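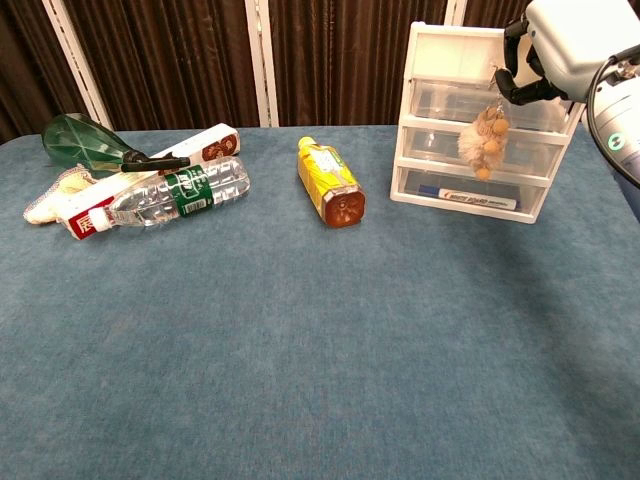

Spring Safety Walk-Through for Your Home Craft Room, With Our Comments
Filed under: Home & Hobby > Checklists
Print this page | E-mail to a friend
Posted 05/10/2018 by Aleksandra Makowska

Every April I go through my sewing and craft room with a pencil and a cup of tea, and every year I find something I would rather have found sooner. My neighbor Sibel Yaman kindly let me do hers as well this time, so the comments come from both rooms. Take your time with it, and do one part before lunch and the rest after if that suits you better!

CORDS AND OUTLETS

[ ] Iron cord has no cracks, and the plug fits snugly.
Comment: Mine passed. Sibel's had gone stiff near the handle, so it went straight out and she is pressing with her mother's old one (checked first, of course) until she finds one she likes.

[ ] No power strip is plugged into another power strip.
Comment: Guilty, I'm afraid. The lamp and the sewing machine now have a wall outlet each.

[ ] Cords run along the wall and never under a rug.

SPRAY BOTTLES AND LIQUIDS

[ ] Every spray bottle has a label saying what is in it.
Comment: Masking tape and a marker will do very nicely. I had 2 bottles I couldn't swear to, and both got emptied and rinsed.

[ ] Triggers are turned to "off" if they have that setting, and bottles are put away upright.

[ ] Glues and solvents are capped and kept well away from the iron.
Comment: Sibel keeps hers in a lidded tub in the hall closet, where it stays cool — I have copied her.

CURTAINS, CLOTH AND HEAT

[ ] Curtains hang clear of any heater, lamp or iron.
Comment: Follow the distance given in your heater's booklet. I pulled my little heater out to 30 inches and then decided to move it to the other wall altogether.

[ ] The iron is used on a proper board or pressing mat, and never straight on a table cover.

[ ] Smoke alarm tested with the button.
Comment: Loud as ever. The cat has forgiven me.

SHARP THINGS

[ ] Rotary cutters closed, scissors in a sheath or drawer.

[ ] Pins and needles picked up with a magnet, including under the chair.
Comment: I found 16 in the carpet and Sibel found 26 in hers, and she would like it known that she has the bigger room.

[ ] Storage drawers close fully and don't tip when the top one is pulled out.
Comment: Put the heavy things at the bottom. I had a whole drawer of buttons up top, and the unit leaned toward me in a way I did not care for.

STILL TO DO

New bulb for the corner lamp, and a second hook by the door for the ironing board. Sibel is also going to ask her landlord about the loose outlet by the window, and has stopped using it in the meantime.

16 shares | 2 comments
Print this page | E-mail to a friend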